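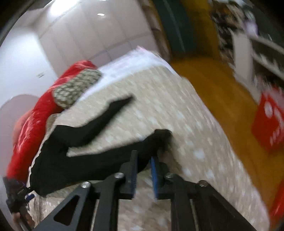

4.3 Does a tidy bed mean better sleep?

The claim that people who make their beds sleep better has been repeated so often that it now turns up in papers without a source. We traced it as far as we could. Most of the chain ends in Raptis and Lanz, whose online survey drew 2869 replies and asked a single question about bed making and a single question about sleep, both on the same screen. A person who has just ticked "every morning" may well feel like the sort of person who also sleeps soundly. The authors mention this in a footnote and then write their discussion as if they had not.

Our own sample is much smaller, and we do not pretend it settles anything. Of the 114 adults in Pasia who agreed to take part, 105 returned a sleep diary we could use. Bed state was scored by two raters, Bellis and Lloyd, who worked apart and did not see the diaries. They agreed well on beds that were fully made or fully stripped. In between they agreed poorly, and most beds are in between. A garment left lying across the covers was scored as clutter by one rater and ignored by the other until the guide was changed in May. Textured bedding gave trouble too: on a puckered quilt with an uneven spotted pattern (Figure 6), it is hard to say what counts as a wrinkle.

Figure 6. Beige quilt with irregular white spots and a raised fold resting against a red blanket.

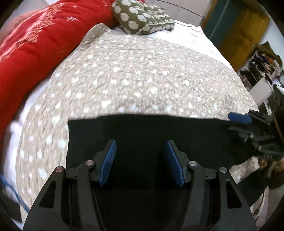 With these limits in mind, the link between bed score and diary sleep quality was weak, and it got weaker once shift workers were left out. People on nights tend to have unmade beds at the hour when a rater is likely to call, and they tend to sleep badly. That alone could produce much of the effect in the older survey, which did not ask about working hours at all.

Rosser has argued that the habit matters more than the result, and that a morning routine sets the body clock. This is possible. It is also very hard to test with the data he offers, which come from 50 users of the Flovonow sleep app who had already chosen to turn on a morning reminder. There was no comparison group. We asked for the dropout figures and were told they had not been kept.

We would not tell anyone to stop making the bed. Our complaint is with advice leaflets that present it as a treatment for poor sleep, when the work behind them cannot tell a cause from a side effect. A trial that assigned the habit at random would be cheap to run, and until one is done we see no good reason to keep the item in the screening form described in Section 3.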